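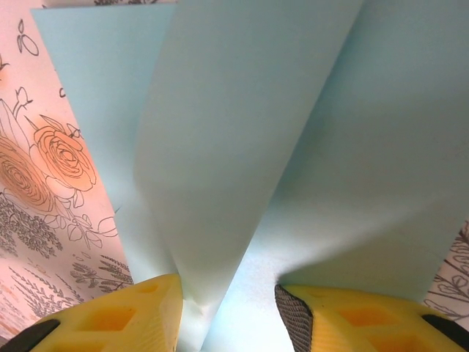

Soft things first: a case for changing the order of home gripper builds
Posted Tuesday, August 11, 2020
Filed under: workshop, opinion

Most write-ups of a home-built arm follow the same order. The author gets the joints moving, tunes them until they stop humming, prints a gripper, and picks up a block. Then comes a bigger block. Paper, cloth and anything else that bends are left for a later post, and in my experience the later post seldom appears. I think the order is wrong, and that a person building at a kitchen table or in a shared workshop should put a sheet of paper between the fingers in the first week.

My reasons are practical. A rigid block forgives nearly everything a cheap gripper does badly. If one finger arrives before the other, the block slides across until both are touching. If the closing force is three times what it should be, the block doesn't show it. If the fingers are a degree or 2 out of parallel, the pads take up the difference and the lift still works. You can run a block test for an entire evening and learn only that the motor turns.

Paper reports all of these faults. Fingers that arrive at different times push the sheet sideways before they pinch it, and the fold ends up off to one side of where you asked for it. Fingers out of parallel hold the sheet at one corner of the pad, and it pivots there when the arm moves. Too much force leaves a crease you can measure with a ruler. I keep the creased sheets in a folder with the settings pencilled on the back, and that folder has been more useful to me than any log file.

Karabo Le Roux, with whom I share a bench at Zarkcombe, disagrees with most of this. Her argument is that paper brings in too many unknowns at once. The sheet curls with the weather, it is never folded the same way twice, and a failed pick may have nothing to do with the hand. She would have a beginner make 30 clean picks of a block before touching anything soft, on the grounds that a test should have one thing in it that can go wrong. It is a respectable position and it is how both of us were taught. I held it myself until I had to rebuild a wrist.

The wrist in question was on the Prurov, which is what we call our second arm. It had passed every block test we gave it. The first time it was asked to lift the edge of a folded sheet it missed completely, because the wrist sagged under load and the fingertips were 11 millimetres lower at full reach than the software believed. A block is thick enough to hide an error of that kind. The fingers closed lower down its sides, the lift succeeded, and we wrote "pass" in the notebook. By then the cable runs were finished and everything had to come apart again.
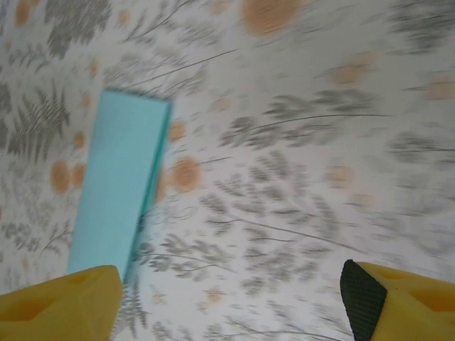 I don't propose throwing the block away. It has a proper use, namely as a reference. It keeps its shape, its edges are straight, and if you know where it was put down you can work out how far the arm's idea of the table has drifted. Lay it at an angle and you also find out whether the wrist rotation is honest. What I object to is treating it as the exam. It should be the spirit level you take out at the start of a session, and the session itself should be spent on material that moves when touched.

The same reasoning applies to the surface. Beginners are told to work on a plain matt board, and a good many shared workshops keep one for the purpose. A board is convenient for the vision code and a poor guide to anything else. If the arm is meant for a house, it will meet printed cloth, printed paper, and shadows from the window. Thresholds tuned on white board tend to fail the first time there is a leaf or a flower in the background, and they fail quietly, by finding an object where the pattern is. I would sooner see that in the first week, when the code is forty lines long and I can still remember writing them.

Speed deserves a mention too. Wrist cameras of the sort we can afford smear badly when the arm travels, and the usual answer is to stop before looking. That works. It also doubles the time of each pick and covers up the fact that the exposure was never set properly. Orysia Palamarchuk worked through this on her Ndlovu build, and her notes recommend fixing the exposure by hand, adding a lamp, and stopping only for the last look before the fingers close — I have copied this and have no complaints.

As for the fingers, I would spend money on the pads and very little elsewhere. Printed plastic is too slippery for paper at any force that won't mark it. A textured pad lets you turn the force down, and turning it down is most of the work. Cutouts in the finger body save some weight at the end of the arm, where weight costs most, but they can wait for the second version.

Karabo's last word on the matter was that a beginner who fails at paper in the first week will give up. Some will. I have also watched people give up in the second month, with a finished arm that could lift a block and no idea why it could do nothing else. She is starting a new hand for the Nurkon frame later in August, and has agreed to run the paper test before the cables go in. The block will be on the bench as well.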